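Keeping the Picking Cell Running

The bin-picking cell at Stellora sits at the back of the shop in Andale, far enough from the loading door that dust isn't much of a problem. It has been there since a February when the heat was out in half the building. The technician who looks after it spends most of a morning on it every couple of weeks and a few minutes on it every day.

We talked at the cell, before the first run. The technician asked to go by job title only, and answered most questions while checking something.

"People ask about the software first," the technician said. "I don't touch the software much. What I look after is cables, the gripper, the bin and the table. If those are right, the rest mostly behaves."

The daily check starts with the arm powered down. The technician follows the cable bundle by hand from the wrist back toward the base, feeling for flat spots, nicks in the jacket, and ties that have crept. A tie that slides an inch changes the size of the loop at the wrist, and the loop has to be big enough for the last joint to turn all the way in both directions.

"Too tight and it pulls on the connector. Too loose and it drags in the bin and catches on things. I set it by driving the wrist to both ends of its travel at slow speed and watching the loop the whole way. Then I tie it. Then I do it again, because tying it always moves it a little."

The cell has been through 2 sets of wrist cables. The first failed inside the jacket, where there was nothing to see. The symptom was a gripper that dropped out for a moment and came back, always in the same corner of the bin. It took 5 days to find.

"I swapped the gripper first. That was wrong. Then I swapped the connector, and that was wrong too. Finally I held the bundle and bent it while somebody else watched the signal. It dropped out right under my thumb. I should have done that on day one."

The replacement set came from Ding, a supplier the shop already used for hoses and fittings. The technician now logs the cycle hours when a set goes on. The current one had 582 hours on it the morning we talked, and the plan is to change it on a schedule before it gives trouble.

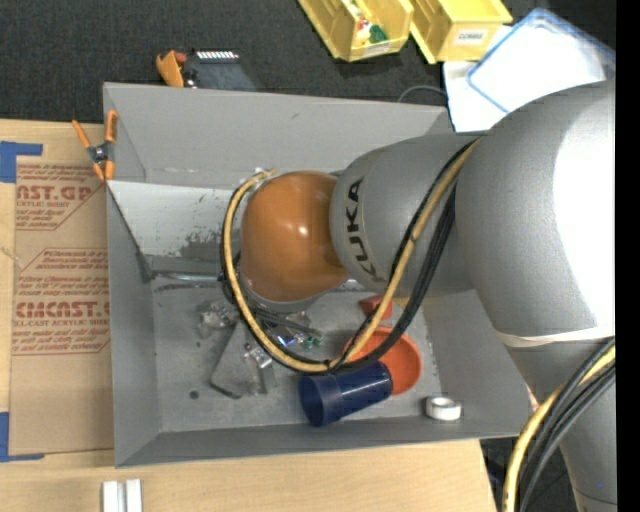

How do you keep the bin from shifting between runs?

It gets clamped to the setup and checked against marks on the table before the arm is allowed to move.

The marks are renewed whenever they start to lift or get dirty. The technician used to trust the weight of the bin to hold it in place, until a run where the fingers pushed on an inside wall and moved everything over by the width of a pencil. The picks went bad after that, and it looked like a camera problem for most of the afternoon.

"The arm doesn't know the bin moved. It goes where the bin used to be. If you see it landing short on one side and long on the other, go look at the bin before you open up the calibration."

Calibration itself is done with a printed target board and takes less than an hour if nothing goes wrong. The technician does it after any contact hard enough to trip the collision stop, after any work on the camera mount, and otherwise once a month. The numbers go in a paper notebook and also in Nomis, the maintenance tracker the whole shop uses. The notebook is the one that gets read.

"Nomis is fine for ordering parts. But I want to flip back a few pages and see the numbers in a column. If they drift the same way every month, something is coming loose. Once it was a bolt in the mount. I could turn it with my fingers."

The things that go in the bin get changed often, and the technician has opinions on those too. Clear plastic is hard for the camera. Shiny pieces are hard when the overhead lights are on. Anything thin and flat is hard for the fingers, which have to come in at an angle and sometimes scrape the floor of the bin. Scraping wears the fingertip pads, and a worn pad slips on smooth parts well before it looks worn out.

"I pull the pads and put them face up next to a new one. If the edge is rounded, they go in the trash. They cost less than the time you spend wondering why it's dropping things."

The bin gets wiped out with a dry rag at the end of the day. Scratches are left alone. Grit and bits of broken plastic are picked out, along with scraps of tape, which stick to the pads and then to everything the pads touch.

Asked what a new person should learn first, the technician thought about it and went back to the power-down procedure. Stellora uses a lock and a tag for any work within reach of the arm, including a quick grab for a dropped part. There are 2 keys, and both are signed out.

"I've had people tell me they were only reaching in for a second. I don't care. Lock it, reach in, come out, unlock it. It adds a minute."

The next job on the list is a new bracket to hold the cables higher off the forearm. A first version was cut from scrap and lasted until the arm folded back on itself and bent it. The second will be shorter, with rounded edges where the jackets rub, and it goes on with the next cable change so the loop only has to be set once.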